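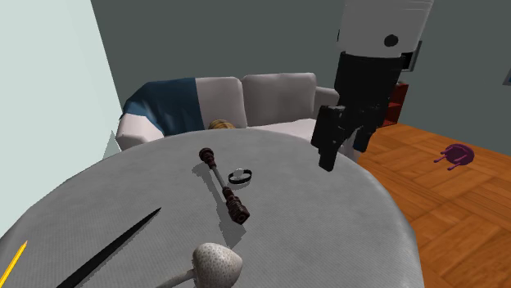 Before you put a goldfish in the middle of every table, please ring me. I will talk you out of it for nothing.

I have been running wedding receptions for 20 years, and the live centrepiece comes back every few summers like a rash. A couple sees a picture of a round bowl with one orange fish in it, a floating candle above and a sprig of something below, and they fall in love. It costs very little and it moves. The venue says yes, because the venue is thinking about the deposit.

My first was at the Hostberg, a hotel that has since improved. There were two fish to a bowl, put out by the florist in the morning so that they could "settle". What a goldfish does in order to settle in a bowl the size of a pudding basin, under a lit candle, next to a speaker, I have never been able to establish. By the time the soup came round several of them were at the surface gulping. One guest thought this was charming and said they were singing along.

A goldfish is a messy animal. It grows, it eats, it fouls its water, and it wants a great deal more of that water than will fit between the bread rolls and the place cards. In a small bowl the waste builds up and the oxygen runs down. Tap water straight from the hotel kitchen has been treated so that people can drink it, and the treatment is bad for gills. Then come the guests. Guests put things in bowls: prosecco, sugared almonds, a cufflink. At one July wedding I fished out an entire after-dinner speech, laminated, which I maintain was the best place for it.

And at midnight, who takes them home? This is the question I put to couples, and there is usually a pause. "We thought they'd be favours," they say. Favours! Your great-aunt has two trains to catch and you would like her to do it holding a bag of fish. The guests who do say yes are the ones who have been at the bar, and they will feel differently over breakfast. The rest get left with the balloons, or tipped into the nearest pond by somebody who means well. Please don't do that either. Goldfish released into ponds and streams can live for years, stir up the mud, eat what belonged to something else and pass on whatever they were carrying.

My friend Araceli Gallegos does table flowers and has been asked for fish more often than I have. She used to argue. Now she quotes for a proper filtered tank on each table, with someone to look after it and a home lined up for every fish, and lets the figure do the arguing. It has never once been accepted — she says the silence on the phone is lovely.

I am told I'm a killjoy about this. Pak-hei Chow, who has catered beside me for longer than either of us likes to admit, points out that I will cheerfully serve 123 guests a salmon and then get weepy over a goldfish. He has me there, up to a point. But the salmon isn't asked to sit through the best man first.

If it is movement you want, have candles in glass lanterns, or grasses that stir when the door opens. If you want orange, there are ranunculus, and there are marigolds, which cost next to nothing and come home on the train without complaint. If you want something alive that people will talk about, seat your uncles together.

And if you simply like goldfish, which is a perfectly good thing to like, get a decent-sized tank after the honeymoon, run it for 6 weeks, and then go and choose your fish. Invite me round. I'll bring the flakes.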